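Vodholm Portrait Archive: Progress Report to the Arley Fund

6 February 2020
Prepared by Nataša Popescu, project lead
Reporting period: second half of the grant

1. Summary

The project is on schedule for scanning and behind schedule for captions. At the close of the period 2,312 negatives from the Drummond studio had been scanned, checked and given a file number. Of these, 621 have a full caption with sitter, year and type of sitting. The rest carry only the studio's own envelope number. Spending is within the agreed budget. We ask for one change to the work plan, set out in section 5.

2. Scanning

Scanning is done in the order in which the boxes left the studio. The boxes hold mainly school portraits, family sittings and actors' headshots. Medium-format negatives are scanned at full resolution and stored as uncompressed files, with a smaller copy for viewing. Colour negatives from the later boxes show a magenta shift. We correct this in the viewing copy only and leave the master file as scanned.

Two batches were scanned again after dust was found on the glass of the film holder. The holder is now cleaned at the start of each box and the first scan is inspected at full size before work continues. 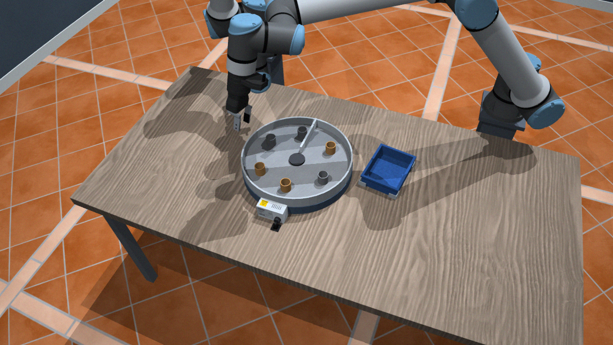 The rate of scanning fell when we reached the headshot boxes. Many of these sittings were cut into strips of uneven length, and short strips do not sit flat in the standard holder. Hạnh Bùi made a set of card masks that keep them level. Focus at the edges is now acceptable on all but the most curled strips, which have been put aside under weight and will be tried again.

3. Captions and permissions

Captions are taken from the studio's appointment books. The books for 4 of the years covered are missing. For those years we depend on envelope notes, which often give a surname and nothing else.

Headshots are the easier group to identify, as the studio kept a signed order slip for most of them. School portraits are harder. Class lists were not kept with the negatives, and we will not publish a named portrait of a child without written consent from the sitter or the family. Unnamed school portraits are held in the closed part of the catalogue.

Letters asking for consent have gone out to sitters whose addresses could be confirmed. Replies are filed by envelope number. Where a sitter has refused, the scan is kept as a master and the viewing copy is removed.

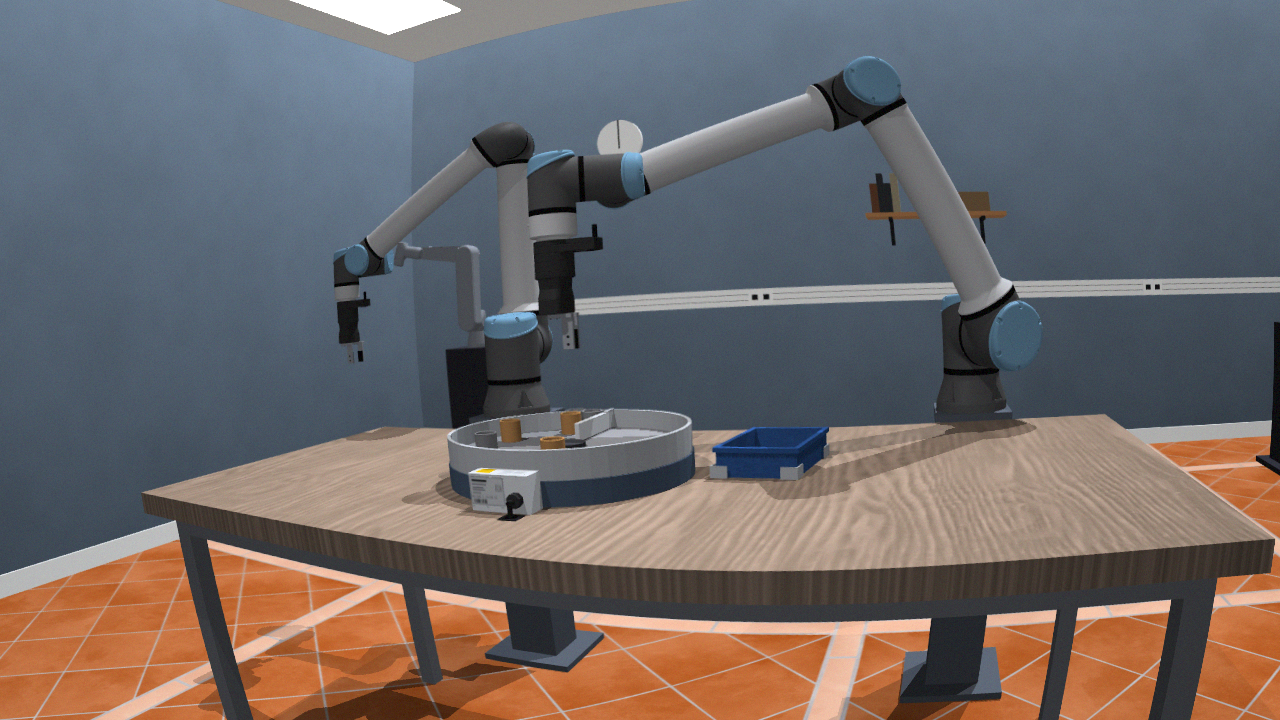

Reading time: 5 minutes

4. Storage and catalogue

Master files are held on two sets of drives at separate addresses. Checksums are run each month. One drive reported read errors during the period; it was replaced under warranty and its contents were restored from the second set with no loss.

The catalogue has been moved to Vemard. Field names were mapped by hand, and the date field needed most of the work, as earlier entries mixed sitting dates with printing dates. These are now separate fields. Search by surname works. Search by type of sitting gives incomplete results until more captions are entered.

5. Change requested

We ask to move the unspent part of the travel line to caption work. The visits planned under that line were replaced by post and telephone. The total grant would stay the same. If agreed, Hạnh Bùi would work two further days a week on captions until the end of April.

6. Next period

Scan the remaining headshot boxes.
Retry the curled strips.
Enter captions for all sittings with an order slip.
Send second letters where no reply has been received.
Supply the Fund with a sample set of viewing copies, limited to sitters who have given consent.

A statement of spending is attached separately.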